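Prarar finally has its sanitizer back on the shelf

If you make cheese, beer, kombucha or anything else that sulks when a stray germ gets in, you probably noticed that Jostetti's no-rinse sanitizer vanished from the stores in February. I sure did. I was down to the last inch of my jug and rationing it like maple syrup!

Well, it's back. Chiu, the restaurant supply store on Stilosstead, got a delivery Monday morning, and I went over after supper to grab mine before the brewing club heard the news (sorry, guys). 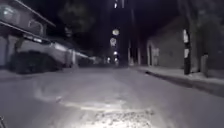
A narrow street at night, with a dark car parked along the left curb.

Lai-ching Shek runs the cleaning supplies counter and she told me the holdup was the bottles. Jostetti switched to a new cap with a measuring chamber built in, the first batch leaked, and the whole lot went back to the plant. "I had a waiting list taped to the register," she said. "People were calling me at home." The store took in 1,587 bottles this time, and a lot of them were already spoken for by restaurants.

The price went up, I'm afraid, though less than I was expecting. There's a limit of 2 bottles per customer for home users until the next truck comes in. Restaurants with an account can take 4. Shek says she'll drop the limit once the second shipment lands, and that one is supposed to bring 2,907 bottles, so I wouldn't panic and buy for the whole year.

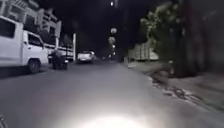 A couple of things to know if you've been using the old bottle. The stuff inside is the same, but the new cap measures a smaller dose, so you fill it twice for a five-gallon bucket. I missed that completely and mixed my first batch at half strength, then had to start over with all my cheese molds sitting in the sink. Read the label! It's on the back, under the fold.

Also, Shek asked me to pass along that the old caps don't fit the new bottles. She's had folks trying to swap them and ending up with sanitizer all over the car seat.

If your water is as hard as mine, she suggests mixing with distilled, or at least making it fresh each time. Mine always goes cloudy overnight and I toss it.

Chiu opens at eight and the sanitizer is on the bottom shelf, past the mop buckets. They'll hold your bottles until closing if you call ahead.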